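4. Storage of fruit before distilling

4.1 The two sites

The farm distilleries which we compare are different in size, but they have the same problem in autumn. The fruit comes in a short time, and the still can only take one filling after another. At Arkcombe the fruit is cider apples, which are pressed first, and the juice ferments in closed tanks. At Stestov the fruit is plums, which are fermented whole as a mash. Until now, most studies of small distilleries have looked at the still itself and at the ageing in wood. The weeks between the orchard and the still have received less attention, although the farmers we spoke with told us many times that a poor mash cannot be repaired later.

Arkcombe has one pot still from the firm Gruber, with a capacity of 500 litres. It is heated by steam and has a short column which can be opened or closed by the operator. At Stestov the still is older and stands in a former dairy. It belongs to the growers' association Comeder, and 153 households have the right to bring their mash to it. Every household ferments at home, in its own cellar or shed, and carries the mash to the dairy on the day which was given to it. For this reason the quality at Stestov is much less even than at Arkcombe, where one person decides about everything.

Figure 1. Robotic arm over a round grey basin on a wooden table (computer rendering).

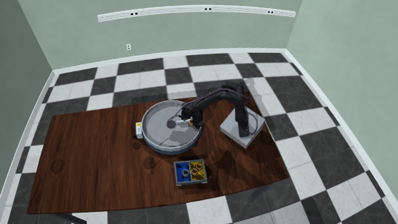

4.2 Waiting time and its effects

We call "waiting time" the period from the end of visible fermentation to the start of heating in the still. At Arkcombe it was short in both seasons. The tanks were filled in order, and the first tank was emptied before the last one had finished its fermentation. The operator explained that he prefers to lose a little alcohol by distilling early, because a cider which stays in a half-full tank takes on a smell of vinegar very quickly.

At Stestov the waiting time depended on the list. The list is written by hand in August, before the growers know how large their harvest will be, and it follows the house numbers of the village. A household at the end of the list may wait 11 weeks. In a cold autumn this does little damage. In a mild one, the cap of skins dries at the surface and moulds begin to grow there, above all in barrels without a tight lid. Several growers add a layer of fresh crushed plums to the top in order to start the fermentation again. We could not find any written source for this habit, and the growers did not agree on whether it helps.

A second question is the stones. In the older households the stones are left in the mash, as they give the brandy a light taste of almond. The longer the mash waits, the more of the substances from the stones pass into it, and broken stones make this stronger. Comeder recommends taking out at least the larger part of them, but the association has no machine for this work which could be lent to the members. Households with a long waiting time are therefore those who would gain most from removing the stones, and they are often those with the smallest amount of fruit, for whom the work seems too much.

Figure 2. The arm on its grey pedestal, same table (computer rendering).

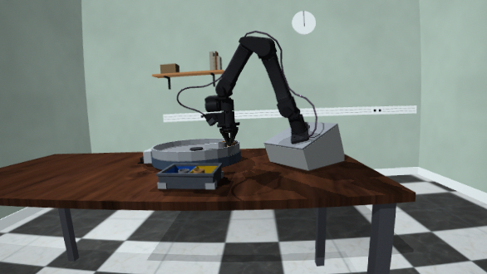
4.3 Changes in the order of the list

In the second season Comeder tried a different order. The members could ask for an early or a late day, and the association put those with open barrels first. The members with closed barrels and a water lock were asked to wait. Not all of them were content with this, as they had paid for better barrels and now felt that they were punished for it. After some discussion it was agreed that they would pay a lower fee for the firewood.

The total volume of mash in that season was about 2000 litres less than in the first one, so a direct comparison is difficult. We can say only that fewer portions were refused by the distiller because of a sour smell, and that the complaints about the heads being too large became less frequent. The growers themselves gave the credit to the weather.

It should also be noted that the new order changed the social side of the distilling. Under the old list, neighbours came on neighbouring days and helped each other to carry the barrels and to clean the pot. Under the new one they often came alone, and two older members told us that they had to ask relatives from another village. The association wants to keep the new order for the barrels without lids and to return to the house numbers for all the others. We describe the fees and the keeping of records in the next section.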